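Wasora Kitchen Bench: Frequently Asked Questions

Maintained by Birdie Crenshaw and Krisztina Lakatos. Last revised October 26, 2024.

What does the package include?

Wasora is a simulated kitchen counter for testing grasp planners and visual policies. It ships with the Skeletti planner bindings, the Tannous contact model and a Plotstead configuration file for each task. Object meshes are stored separately and fetched at first launch.

Which camera streams are available?

Two by default: a close view at the gripper and a fixed view of the counter. Both are rendered at 20 Hz. Depth is off unless the task file requests it.
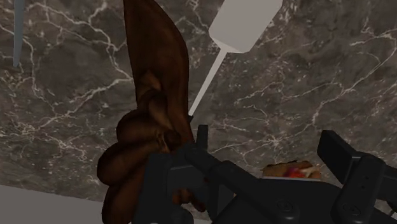 Close view, object held at the gripper. Marble wall and counter behind.

The close view has heavy occlusion once an object is between the fingers. Policies trained on this stream alone tend to lose track of whatever is farther back on the counter. We recommend passing both streams, or keeping a short history of earlier frames.

How are soft or irregular objects handled?

Each mesh carries a visual model and a simplified collision model. The two don't always agree, particularly on folded or lobed shapes. If the fingers appear to stop short of a surface or sink into it, check the collision model first. Run the viewer with the overlay flag set to colour the collision hulls.

Can I change the layout of the counter?

Layouts are sampled from the seed in the task file. To fix one, set the seed and turn off pose jitter. Seed 649 is used in our regression suite and should be left alone if you want your numbers to line up with ours.
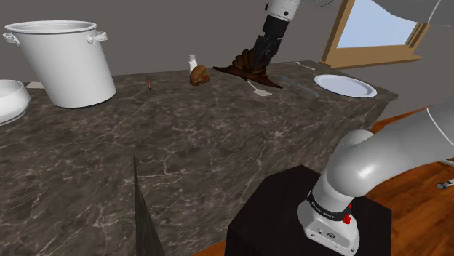

Does the planner check the whole arm for collisions, or only the gripper?

The whole arm is checked, along with any attached object. Attachment is registered when both fingers report contact for 6 consecutive control steps. Until then the object is treated as an obstacle, and a lift command may be rejected.

Why does a plan fail with "no valid retreat"?

The planner couldn't find a clear path out of the grasp pose. Thin utensils are the usual cause. Their hulls are padded by 7 mm, and a long handle near a neighbouring object can overlap it on paper while the meshes themselves are clear. Lower the padding for that object class only. Lowering it globally will let through plans that clip the counter.
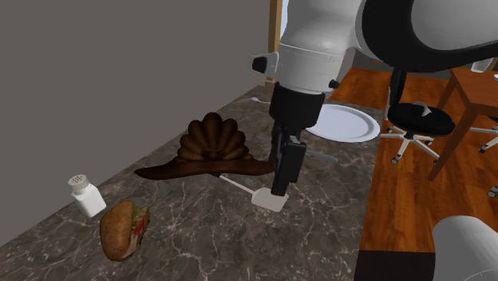

If the error persists with padding at zero, log the grasp candidates and look at the approach vectors. Candidates that come in at a shallow angle are scored too generously in the March release. The fix is in the development branch and hasn't been backported.

Is the simulator deterministic?

On the same machine and driver, yes. Across different graphics cards, the physics will match but rendered pixels may differ slightly. Compare states, not images, in automated tests.

Where do I report a fault?

Open a ticket on the Plotstead tracker and attach the task file, the seed and the planner log. Tickets without a seed are closed after 20 days.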